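Why I don't trust the power ratings

Every winter our rec volleyball league sends out a spreadsheet, and every winter I read it like a parking ticket. This year it came with something new, a "power rating" for each of the 30 teams, carried to two decimal places. My team, Trollodby, has a rating of 41.36. Marchetti, who beat us in straight sets and then beat us again, is at 40.90.

So we're better than Marchetti, apparently. I was on the floor for both matches and I would like to see the evidence.

Fulvio Colombo put the thing together. I like Fulvio, and he answered all my emails, even the third one, which was longer than it needed to be. The way he explained it, your rating is part your own record, part the record of the teams you played, and part the record of the teams those teams played. That last part is where I get off the bus. We drew Stirura early, and Stirura spent the fall beating up on everybody in the north half of the schedule. Losing to them helped us. We got more credit for being flattened by Stirura than Marchetti got for a five-set win over a decent team that had two starters out sick.

Fulvio says it evens out over a season. Maybe over a long one. The high schools have enough games on the calendar that the odd result gets buried, and even there I hear people complain in the bleachers. We play once a week, in a gym we have to give up by 9:30 p.m., and some teams never see each other at all. I don't see how two decimal places come out of that.
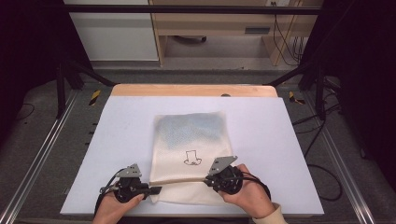
Page last modified: August

My other problem is what the ratings get used for. If it was just something to argue over at the pizza place, fine. But now they set the bracket. The top eight get a home date in the first round, and the home team picks the start time, and if you've ever driven across the county for a late match with half a roster you know what that's worth. Tiziana Carbone's team missed the top eight by less than a point. She has the better record than the team that got in. She asked for a head-to-head rule and was told the formula "already accounts for that." I asked how. Still waiting - it's been a while.

Ánh Thái, who sets for us and is much calmer than I am, thinks I'm being hard on it. Her argument is that the old way was worse. The old way was Remo Fabbri calling the captains and sort of feeling out who should play whom, and his own team did end up at home a lot. I'll give her that one. I'd still take a plain win-loss table with head-to-head as the tiebreaker. You can check it on a napkin.

I did try to check the new one. I typed in all the set scores, 792 points' worth just for our matches, and then found out the formula doesn't use points at all. That was a nice evening. When I ran it with wins only, I got us in eleventh place. The sheet has us seventh. Fulvio says I probably entered the forfeits wrong, and he may be right, but he hasn't sent me his version of the forfeits either.

We have Vulitz in the first round, at home. I'm not giving the home date back - I'm skeptical, I'm not crazy. Ánh wants the early start and I've already told her yes.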